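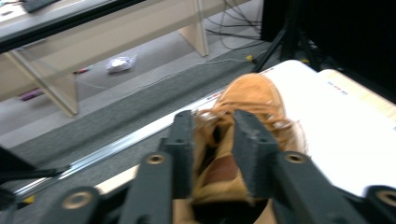 Tan suede lace-up boot.

Vetberg Animal Memorials: data card

Version 4. Released Apr 12, 2019.
Maintainer: Svetozár Trnka
Field records and corrections: Carter Carrier

Summary

Vetberg is a table of public memorials to individual animals: statues, plaques, grave markers and carved benches in towns, rail stations, churchyards and parks. Each row is one memorial. Each row carries the name of the animal, its kind, the type of memorial, the inscription as transcribed, and a short note on the local story attached to it. The release holds 1000 rows. Most are dogs. Horses and cats make up nearly all of the rest.

The table was built for people who study local history and place names. It has also been used to test text matching on short inscriptions.

Files

memorials.csv: the main table, one row per memorial.
stories.csv: longer accounts for 200 of the memorials, keyed on memorial_id.
sources.csv: where each row came from.
changes.txt: edits since version 1.

All files are UTF-8 with Unix line endings. Fields that contain commas are quoted. Line breaks inside an inscription are stored as a single vertical bar.

Fields in memorials.csv

The main table has 11 columns.

memorial_id: stable key, never reused, even when a row is withdrawn.
animal_name: as spelled on the memorial. Left blank if the memorial gives no name.
kind: dog, horse, cat, bird or other.
form: statue, plaque, grave, bench or other.
place: town or parish.
region: state, province or county.
year_died: year of the animal's death, if stated.
year_placed: year the memorial was put up.
inscription: full text, original language, original spelling.
status: standing, moved, lost or unknown.
note: free text in English, one or two sentences.

A blank in year_died means the year was not found. Do not read it as zero. In version 2 some blanks were exported as zero, and scripts written against that release may still test for it.

How rows are made

A row starts as a report sent in by a contributor or as an entry in a printed town guide. The report goes into a holding file named Koppel, where the place and the inscription are checked against a second source. Rows that pass are moved into the main table. Rows that fail stay in Koppel and are not published.

A local paper counts as a second source. A travel site that repeats the town guide word for word does not. If two sources give different years, the earlier printed source is used and the other year goes in the note.

Where an animal has more than one memorial, each gets its own row. The rows share a name and usually a year of death, but there is no key that joins them. Matching on animal_name alone will produce false pairs: the names Prince and Bob are very common.

About the stories

The accounts in stories.csv are retold from newspapers and from letters. They are records of what was said in the town. They have not been tested for truth. Tales of dogs waiting at a station or a grave follow a small number of patterns, and details such as the length of the wait tend to grow in later tellings. The column first_told gives the year of the earliest version we could find. Where first_told is many years later than year_died, treat the account with care.

Known gaps

Coverage is much better for English-language sources than for others. The Hirka district was entered from a single guide and has no bird memorials at all, and we think the guide left them out. Pet cemeteries are excluded unless the grave is open to the public and mentioned in print.

Status was last reviewed in May of the year before this release. Memorials moved during roadwork or station repairs after that review will show their old place.

Three of the Draderura plaques share one inscription. The repeat is correct and should not be removed by a duplicate filter.

Corrections

Send the memorial_id, the field to be changed and the source. Scans of the printed page are preferred to links. Corrections to inscriptions need a clear view of the whole text, including any part below the main plate. Carter Carrier handles these in the order received.

Reuse

Free to use with credit to the Vetberg table and its version number. Inscriptions are given as found. Letters quoted in stories.csv are printed with permission of the families and should not be republished in full.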